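Community > Science Days & Open Houses > Before You Go
3 min read

Surgical robot demo at the Skurkholm open day, is it worth taking a squeamish kid?

My daughter is 11 and wants to see the robot demonstration at the Skurkholm teaching hospital open day on 28th March. The flyer says "robotic suturing, live on the big screen, with hands-on stations after." She likes machines a lot. She does not like blood. She fainted at a flu shot in December.

What I want to know:
How graphic is the screen part?
Can you skip it and go straight to the hands-on stations?
Do kids get to sit at the real console or just a toy version?
Is there parking at the Vurness side, or do we have to use the main garage?

We would be driving in, so I would like to know before I take a day off work for it. It's a Monday.

Posted by tallpines_mom

girulov_line

Went last year. It was good. Parking is bad, take the bus from Girulov, it stops right at the door. Don't know about the console, we left before that because my son was hungry. Food is only a coffee cart.

Sieglinde Heitmann

I help out at the check-in desk for this event, so I can answer most of it.

The screen part is tissue in close-up and it fills the whole wall. There are no faces or people in what they show, only the instruments and the thread. It is red, though, and there is some blood. If she fainted at a flu shot I would sit near the back on the aisle, or skip it. The talk goes for 17 minutes and you can come in after it. Nobody checks whether you sat through it.

The hands-on stations are in the Fankhauser wing, second floor. There are 2 of them. One is a trainer box with handles, where kids move rubber rings from peg to peg. The other is a full console hooked up to a practice model, and that one has a line. You have to be tall enough to reach the foot pedals with your back against the chair. Most 11 year olds are fine. They get a few minutes each. Put your name on the list when you walk in, even if you plan to see the talk first. The list filled up early last time. We had 1,332 people through the door that day and the console can only take one at a time.

Parking: the Vurness lot is staff only on weekdays. Use the main garage and bring the ticket to the desk so we can stamp it.

So you can judge the graphic part for yourself, I am putting a picture below. Look at it first without her and decide. The talk spends a good while on handling thread. The surgeon at the console explains how to hold tension on it with one instrument while the other one is free, and why you look at the thread so much. People always ask about the size of the tips. They look huge on the wall and they are small in your hand. There is usually a loose one on the table in the Fankhauser wing that you can pick up.
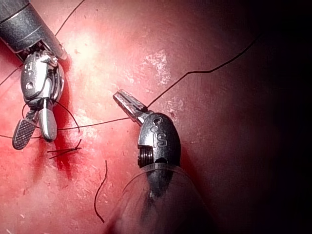

Suturing with two instruments. The cut knot is under the left one, and the other has hold of the thread.

If she is okay with that, she will be okay with the talk. If not, come in late and go up the stairs on the left, and you won't pass the screen.

Strollers have to stay downstairs, in case you are bringing a younger one too.

mkr_dad_of_two

Agree with the above on getting on the list early. We did it the other way around, saw the talk and then went up, and by then the console list was closed. My kids did the ring thing and liked it okay. The older one got bored with the talk because the surgeon used a lot of long words and did not stop for questions until the end.

One thing to add, the room is kept dark and it gets warm. For a kid who faints I would bring water and make sure she eats something first.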